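Varkel Wearable Teaching Kit
Two-hand demonstration recording for cloth, packing and table work

Product line: Varkel
Manufacturer: Katsaros
Availability: in stock, new batch in December

Overview

The Varkel kit lets a person teach a two-arm robot by doing the task with own hands. The operator puts on the harness, takes one grip in each hand and works at a normal table. The kit records the position of both wrists, the opening of the grips and the view from the head camera. No robot is needed in the room during recording, so you can prepare the demonstrations in one place and train in another.

We developed the kit together with customers who handle textiles. Soft material is difficult to teach with a joystick. The operator must feel when the fabric begins to slip, and he or she must correct at once – with remote control this small correction often comes too late.

How it works

Each wrist carries a cube marker with a printed black and white pattern on its faces. The head camera reads the patterns and calculates where the hand is and how it is turned. Because the cube has several faces, the tracking continues also when the operator rotates the wrist, for example when reaching for the near edge of a cloth and spreading it over the table.
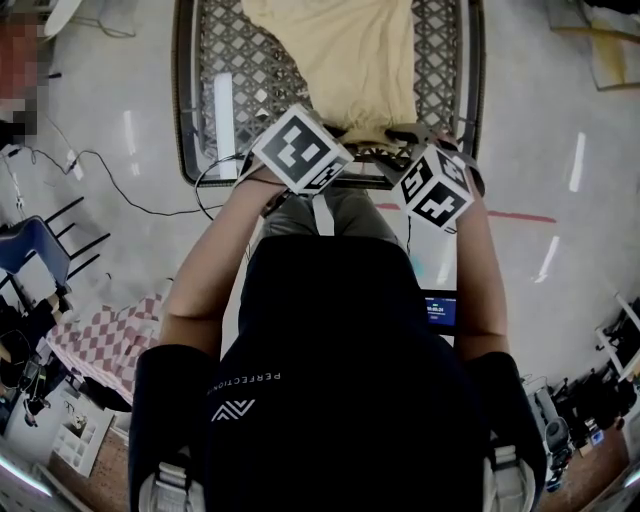 The harness has two shoulder straps and takes the weight of the battery and the recorder away from the arms. Please adjust the straps before the first session of each operator. If they are too loose, the recorder moves on the back and pulls at the cable, and the person becomes tired sooner.

For good results we recommend even light from the ceiling and a table of which the height suits the operator. Strong reflections on the cube faces should be avoided. A mesh table top is suitable, and so is a plain one.

What is in the box

1 harness with recorder
1 head camera with mount
2 hand grips with wrist straps
2 cube markers, white, with spare face prints
2 grip cables
1 battery and charger
1 calibration board
Printed quick guide

Technical data

Cube marker weight: 130 g each
Recording time per battery charge: up to 167 minutes
Calibration time: 10 minutes
Data output: video, wrist poses and grip opening, with common time stamp
Operating place: indoor only

From demonstration to robot

Recordings are opened in the Kamen software, where you can cut away the beginning and the end, mark failed attempts and export the rest for training. The robot gripper does not have to look the same as the hand grip, but the opening range should be similar. If you are not sure, send us the drawing of your gripper and we will check it.

The textile team at Gatdale used two kits to build a set of 1,134 demonstrations. "New operators needed one morning to get used to the grips," says Duygu Coşkun, who planned the recordings. "After this we changed mostly the cloth, and the setup stayed as it was."

Remote control option

Customers who already have a robot can connect the kit directly to it. The arms then follow the wrists of the operator. We advise to start with the speed limit switched on – it can be raised step by step in the settings.

Ordering and questions

Spare cubes, face prints and longer grip cables can be ordered separately. For a quotation or a trial session please write to Shufen Fang in our sales office and tell her which task you want to teach, and which robot you use.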